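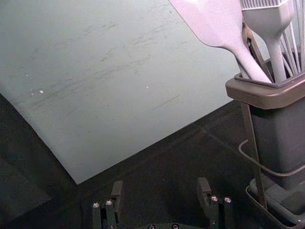
Wrist camera view at the pick position, gripper open. Sheet, work surface and utensil holder on the right.

Wutumel kitchen cell – inspection checklist with comments
Site: Tividcombe
Date of inspection: 1 May 2023
Inspection type: periodic, 2,000 operating hours
Previous inspection: August, no open items carried over

Results are marked OK, OK with comment, or Action. An item marked Action must be closed before the cell is released for unattended running. Items marked OK with comment can wait until the next planned stop.

Section A. Before entering the cell

A1. Arm parked and drives off – OK
A2. Main switch locked out and tagged – OK
A3. Air supply to cell closed and bled – Not applicable, gripper is electric
A4. Emergency stop at operator panel – OK
Tested from slow speed and from full program speed. The arm held position both times.
A5. Emergency stop on teach pendant – OK with comment
Works, but the button has to be turned further than it should before it releases. Order a replacement and fit it at the next stop.
A6. Gate switch – OK
A7. Reset only possible from outside the gate – OK
A8. Warning labels present and readable – Action
The label on the rear guard has faded and the lower line can't be read. Replace with the current version. The old Ploronham labels in the drawer should be thrown out, as they show the wrong lockout point.

Section B. Arm and cabling

B1. Base bolts, paint marks aligned – OK
B2. Joint covers in place, no oil at seals – OK
B3. Cable dress pack, full travel – OK with comment
The cable rubs lightly on the forearm cover when joint 5 is near its limit. No damage to the jacket. Moved the upper clip and ran the wrist through its full travel again. The cable clears now, but check it at the weekly walkaround.
B4. Brake test, all joints – OK
B5. Unusual noise at slow speed – OK
B6. Home position against reference marks – OK

Section C. Gripper and wrist camera

C1. Finger screws present and tight – OK
Check with the hand driver only. The power driver has stripped these screws before. Every screw on the finger faces and on the gripper base is to be checked, including the ones that look fine.
C2. Raised tabs on fingers, no cracks or chips – OK
Wipe the tabs before looking. Flour and grease fill a fine crack and hide it.
C3. Finger opening, full travel – OK
C4. Fingers close evenly – OK with comment
The left finger arrives slightly before the right. Still inside the limit on the Au setup sheet. Write down the reading at the next inspection so that the two can be compared.
C5. Grip force at low setting – OK
C6. Grip held for 30 seconds after stop – OK
Test with the dummy handle and keep hands out from under it.
C7. Camera bracket tight, lens clean – OK
C8. Gripper fingers visible at lower edge of camera view – OK
Both finger tips must be in view with the gripper wide open. If only one can be seen, the bracket has turned and the camera has to be calibrated again before any picking.

Section D. Work surface and fixtures

D1. Tabletop fixed, no movement when pushed – OK
D2. Seam in tabletop flush – OK with comment
No step felt with a fingernail. The seam is faint in the camera view but still shows as a line. If the vision program starts reporting it as an object edge, raise the edge threshold by one step and note it in the cell log. Don't put tape over the seam. Tape was tried on the Ploronham cell and the corners lifted.
D3. Sheet lies flat – Action
A narrow strip along the left edge looks to be curling or lifting from the surface. A raised edge can catch a finger on a low approach. Turn the sheet over and check it again with a straightedge. If it still lifts, replace it.
D4. Sheet surface condition – OK with comment
Faint dark streaks across the middle, one thin straight scratch at lower right and a few small white specks. None of this affects a pick. Clean with a damp cloth and mild soap. No scouring pads.
D5. Sheet position – Action
The sheet is lying at an angle to the holder. The program expects it square to the table edge. Reset it against the locating pins and save a new reference view.
D6. Holder stand, wire and base tray – OK
No bent wire, no sharp ends found by hand. Empty and dry the tray before putting the stand back.
D7. Holder seated in stand – OK
Press down on the rim at opposite corners. The container should not rock.
D8. Holder rim, no cracks – OK

Section E. Utensils

E1. Spatula, blade and neck – OK
Silicone blade bent by hand in both directions. No tears where it meets the neck.
E2. Basting brush, bristles – OK
Pull gently on the bristles. Replace the brush if any come away.
E3. Whisk, wires – OK
Check for loose or broken loops with a gloved hand.
E4. Dark metal handle at back of holder – OK with comment
Stands between the spatula and the brush and leaves little room for the fingers. Lower the approach speed for this pick until the spacing has been sorted out.
E5. Clearance between holder and gripper path – OK
Ran the approach 3 times at slow speed with a hand on the enabling switch. No contact with the tray or the stand.
E6. Utensil heights inside taught limits – OK
If a taller utensil is put in the holder, the travel height must be taught again. The arm doesn't measure it on the way over.

Section F. Restart

F1. Tools and cloths removed from cell – OK
F2. Lockout removed by the person who fitted it – OK
F3. First cycle at slow speed, gate closed – OK
F4. Second cycle at program speed – Not done
Held until D3 and D5 are closed.
F5. Log entry made – OK

Open actions

A8. Replace rear guard label.
D3. Turn or replace sheet, check with straightedge.
D5. Reset sheet against pins, save new reference view.

Parts to order: 2 guard labels, 1 pendant stop button, 1 spare sheet.

Release status: supervised running at slow speed only. Repeat F3 and F4 after the actions are closed, and file the signed copy with the Tividcombe cell log.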